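Portes ouvertes de l'atelier Grokeo : vos questions, nos réponses

Mise à jour d'octobre. Nous avons repris ce qui revient le plus souvent dans la boîte de contact, y compris la question du parking, posée avec une constance qui force le respect. 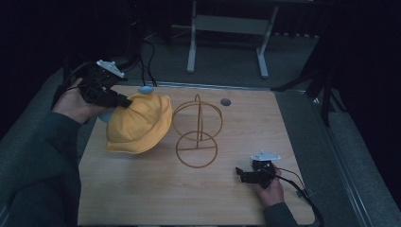 Si votre question n'est pas traitée plus bas, écrivez-nous par le formulaire. Nous répondons en général avant la visite, parfois pendant.

C'est quoi, Grokeo ?

Un atelier de robotique installé au rez-de-chaussée du bâtiment Hillness. Nous travaillons sur la manipulation : prendre un objet, le déplacer, le poser ailleurs sans drame. Dit comme ça, un enfant de trois ans le fait très bien. Nous en sommes conscients, et les enfants de trois ans qui viennent nous voir aussi.

Quand a lieu la visite ?

Le mercredi, à 14 h puis à 16 h. La première séance convient mieux aux groupes, la seconde aux personnes qui aiment poser des questions longues. Comptez une bonne heure, davantage si quelqu'un lance le sujet de la conscience des machines.

Faut-il s'inscrire ?

Oui. Nous avons accueilli 862 personnes l'an dernier, et celles qui n'avaient pas réservé ont surtout visité le couloir. L'inscription est gratuite et se fait en ligne. Un seul formulaire suffit pour une famille, il est inutile d'en remplir un par cousin.

Que va-t-on voir exactement ?

La visite comprend deux parties. D'abord la salle de collecte, où des opérateurs manipulent des objets ordinaires avec des pinces tenues à la main. Ensuite le bras Gerkwood, qui tente de refaire les mêmes gestes à partir de ce qui a été enregistré. La première partie est plus lente que vous ne l'imaginez. La seconde aussi.

Pourquoi des humains tiennent-ils les pinces ? Je croyais que c'était un robot.

C'est la remarque numéro un, souvent formulée avec une pointe de reproche. Pour qu'un robot apprenne un geste, il faut bien lui en montrer, et quelqu'un doit s'y coller. L'opérateur travaille avec une pince dans chaque main, donc avec des mâchoires à la place des doigts. Les mouvements enregistrés sont ainsi plus proches de ceux qu'une machine peut reproduire. Tenez un chapeau jaune par le dessus avec la pince gauche, gardez la droite ouverte à côté d'un petit support en fil métallique, et vous découvrirez que votre poignet a des opinions.

Pourquoi un chapeau ?

Parce que c'est mou. Un cube, on sait où il commence et où il finit. Un bob en tissu se froisse, son bord part de travers, et il n'a plus la même forme dès qu'on l'a touché. Les objets souples restent parmi les plus pénibles à manipuler pour une machine, ce qui explique notre garde-robe. Nous avons aussi des torchons, des gants et une écharpe dont personne ne réclame la paternité.

Combien de fois un opérateur répète-t-il le même geste ?

Quelque 200 fois pour une tâche courante. Oui, le même chapeau. Non, on ne s'y attache pas.

Est-ce que ça marche à tous les coups ?

Non, et nous ne trichons pas pour les visiteurs. Le bras Gerkwood rate devant le public à peu près comme il rate sans lui, avec peut-être un peu plus de panache. Quand un essai échoue, on remet l'objet sur la table et on recommence. Les applaudissements de consolation sont tolérés.

Peut-on essayer les pinces ?

Oui, en fin de visite, sur une table réservée aux essais. Chaque personne dispose de quelques minutes. La consigne est de déplacer un objet d'un bord à l'autre de la table. Les ingénieurs de passage commencent en général par expliquer comment ils vont faire, les enfants commencent par le faire. Merci de laisser les câbles tranquilles et de reposer les pinces à plat.

Y a-t-il un âge minimum ?

Six ans pour la visite, dix ans pour les essais. Les pinces sont un peu lourdes pour de petites mains. Les mineurs doivent être accompagnés d'un adulte, de préférence attentif.

Pourquoi fait-il si sombre autour des tables ?

L'éclairage est réglé pour la zone de travail, pas pour votre confort, et nous nous en excusons auprès des deux visiteurs qui ont cru à une panne. Regardez où vous marchez : il y a des câbles sur la moquette et des pieds de supports un peu partout. Le personnel vous indiquera où vous tenir.

Puis-je prendre des photos ?

Dans la salle du bras, oui, sans flash. Dans la salle de collecte, demandez d'abord à l'opérateur. Il a les deux mains prises et ne pourra pas se recoiffer.

Serai-je filmé ?

Pas par nous pendant la visite. Les enregistrements destinés à l'apprentissage sont faits avec nos opérateurs, en dehors des essais du public. Vos tentatives sur la table réservée ne sont pas conservées, ce que certains visiteurs ont accueilli avec un soulagement visible.

Que signifie Hứa ?

C'est le nom de notre projet sur les objets souples. Le mot veut dire « promettre » en vietnamien. Il a été choisi à une époque où nous pensions plier une chemise avant l'hiver. Nous n'avions pas précisé lequel.

Les robots vont-ils prendre mon travail ?

Si votre travail consiste à soulever un chapeau très lentement, la question mérite d'être posée. Pour les autres métiers, nous vous répondrons ce que nous savons de nos propres machines : ce qu'elles apprennent à faire sur une table donnée, elles peinent souvent à le refaire sur la table d'à côté. Nous gardons volontiers du temps pour en discuter, la question est sérieuse même si nous ne le sommes pas toujours.

Le bâtiment est-il accessible en fauteuil roulant ?

Oui, par l'entrée de la cour. Le bâtiment Hillness date de 1906 et son entrée principale comporte des marches qu'il n'a jamais été question de déplacer. Signalez votre venue dans le formulaire, nous ouvrirons le portail et dégagerons le passage entre les tables.

Où se garer ?

Pas dans la cour. Le parking public le plus proche est derrière la gare, à cinq minutes à pied. La cour est réservée aux livraisons – même si vous n'en avez que pour une minute, même si elle a l'air vide.

Accueillez-vous les classes ?

Oui, à partir du CM1, à la séance de 14 h. Les grandes classes sont divisées en deux groupes qui échangent leurs places à mi-parcours. Prévoyez un accompagnateur par groupe. Un petit dossier pour préparer la visite est envoyé aux enseignants après l'inscription.

Peut-on vous donner des objets ?

Nous prenons les textiles propres et les ustensiles sans lame, à déposer à l'accueil le jour de la visite. Plus besoin de chaussettes dépareillées, merci, le stock est complet.

Et si je dois annuler ?

Utilisez le lien reçu avec la confirmation, de préférence avant midi le jour même. Votre place sera proposée à la liste d'attente.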